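Call for participants: robot open day at Hirex, Flillholm

Hirex is looking for 12 persons to join our next open day in February. We build and program small robot arms for workshops, schools and small factories, and two times in a year we open our doors and let visitors try the work by themselves. For this we need people who are not specialists. If you have never touched a robot before, you are very welcome to apply.

What is the day about

The visit starts at 9:30 in the morning with coffee and a short walk through the building. After this we go to the demonstration room, where each participant gets a seat with a screen. The first part is done in simulation. You will guide an arm on the screen and try to pick up small cubes from a table, one after the other. Later, you do the same exercise with a real arm, under supervision from our staff.

In the simulation we use a simple task. It looks easy, but many visitors find that the second cube is more difficult than the first, as the two are lying close to each other and the fingers need space.
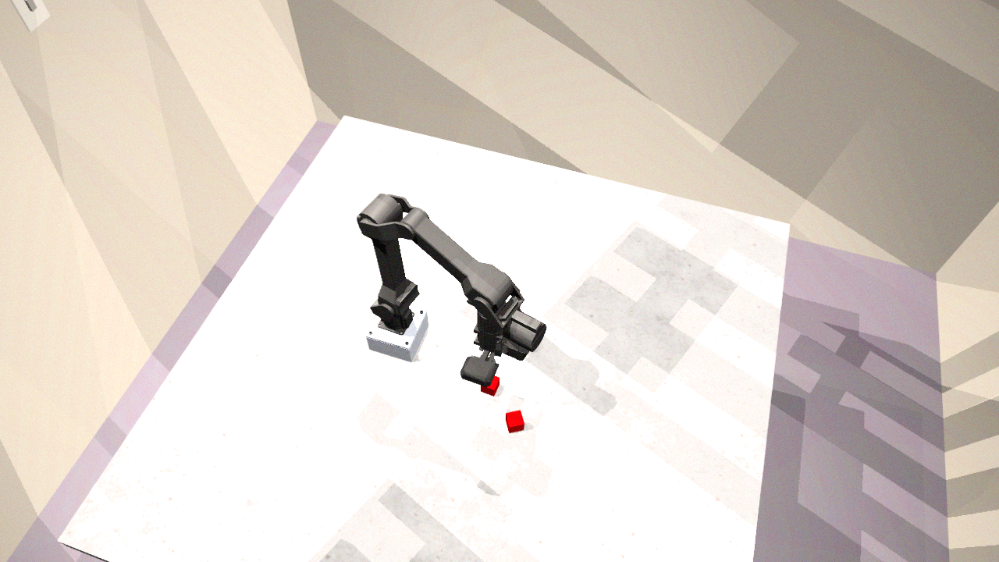
The cube exercise in simulation: black arm on a gray base, two red cubes on the white table.

During the exercise we record how you move the arm and how long time you need. There is no good or bad result. We want to learn which parts of our controls are hard to understand, and for this the mistakes are as useful for us as the successes. At the end we ask you to fill in a form of two pages and to talk with us for fifteen minutes.

Who can take part

– You are 18 years or older.
– You can read and speak English on an everyday level.
– You can use a normal mouse and keyboard.
– You do not work for a company that makes or sells robots.
– You did not take part in our earlier open day at the Vuorinen building.

Persons who wear glasses can take part without any problem. The demonstration room is on the ground floor and there is a lift to the lunch room. If you need some other arrangement, please write it in your application and we will try to find a solution.

What we offer

Participation is paid with 417 kronor, which we send to your bank account after the visit. Lunch is included – please tell us about allergies. Travel by bus or train inside the region is paid back if you keep the ticket. We can unfortunately not pay for taxi.

The program ends at 15:00. Those who like to stay longer can see the Endov line, our new packing station, which will be running until 16:00. This part is voluntary and is not recorded.

Your data

The recordings are saved under a number and not under your name. We do not film your face. You can stop at any time during the day without giving a reason, and you will still receive the payment.

How to apply

Send a short e-mail or a letter with your name, age, phone number and two or three sentences about why you want to come. A CV is not necessary. Please mark it with reference 2475. The letter can also be left in the reception of Hirex, room 484, on weekdays before 16:00.

Applications are accepted until the end of January. We answer to everybody, also to those who do not get a place this time, and we can keep your name on the list for the next open day if you wish so.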